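Progress report on the fruit packing corner, Otska Community Pantry
To: Barrett Kowalczyk, Gridenska Small Grants
Date: 2025-02-17

Hi Barrett,

You asked for something a bit more newsy than the spreadsheet this time, so I've poured myself a big cup of tea and here goes. The short version is that the orange table is up and going, we've spent most of the money, and the foam sleeves have taken over my life (more on those further down).

We settled on two green baskets and a yellow tray for the sleeves between them, and everything to do with the oranges now happens on the one tabletop. 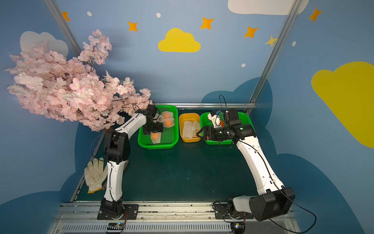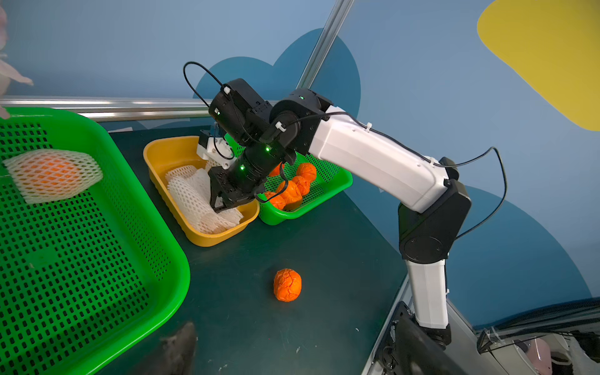
The foam sleeves were the part of the application you had doubts about, and fair enough, I had a few myself. They're those stretchy white mesh things you get on pears at the greengrocer. We wanted them for the oranges that go out in the long-haul boxes, the ones that spend the better part of a day rattling around in the back of the van on the way to Sudano. Before December we were wrapping fruit in old newspaper, which is free but leaves ink on everything and takes forever to tidy up at the other end.

What I hadn't counted on is how fiddly they are when they come out of the bag. They arrive squashed flat and you have to pinch each one open before it'll go over an orange. We tried keeping them in the bag they came in and fishing them out one by one, and that was hopeless. Then we tried a deep tub, and the ones at the bottom just knitted themselves together. The shallow yellow tray is much better! You can tip a pile in, give it a fluff, and the next sleeve is more or less ready to grab. I'd happily buy another one.

The sleeves also come back to us now. The Sudano end pulls them off, stuffs them in a pillowcase and sends them home with the empty boxes. I give them a rinse in the laundry sink and hang them over the clothes airer, and they seem to survive 3 trips before they go baggy. I'd budgeted on using each one once, so we're well ahead there.

As for the colours, green is for oranges and yellow is for sleeves, and I'd like to keep it that way. We had a week early on when everything was going into whatever was closest, and bare fruit got packed in with the wrapped fruit, and then somebody (me) had to unpack the lot and start over. I've since written the colours on a card for the inside of the cupboard door.

The corner itself has come up beautifully. I know the blue walls with the clouds and stars weren't in the original plan, but the paint was left over from the story room and it cost us nothing. Same goes for the blossom branch, which is artificial so it doesn't drop petals on the fruit. I do think it makes a difference to have a cheerful spot to work in, particularly on a grey morning.

Now for the money. The grant was $1495 and we've spent all but $20 of it. Most went on the baskets, the tray, the gloves and the first bulk order of sleeves, and the rest on fixing up the tabletop, which was in a worse state than I'd let on in the application. Receipts are in the blue folder and I'll scan them for you this week. There are two I'm still chasing from Berhe Packaging, who sent me a lovely invoice for somebody else's bubble wrap.

A few things haven't gone to plan. The cotton gloves with the yellow cuffs are comfy enough, but they snag on the mesh if you're in a hurry, so I want to try a smoother pair. Our box supplier has also changed the size of the long-haul carton without telling anyone, and a wrapped orange is just that bit too fat to sit four across now. I've asked whether they've any of the old size left. If they haven't, we'll go to three across and pad the side with newspaper, so I suppose we're not quite done with newspaper after all.

For the next stretch I'd like to have a go at mandarins, which are smaller and softer and will probably need a different sleeve. I've asked for a sample bag and will let you know how they fit. I also need a proper shelf for the spare sleeves, as they're living in my car at the moment and I can't see out the back window.

Could you let me know if the leftover $20 can go towards a second yellow tray, or if you need it returned? Either is fine by me. And do pop in next time you're over this way, the kettle's usually on.

Cheers,
Otska Community Pantry, packing corner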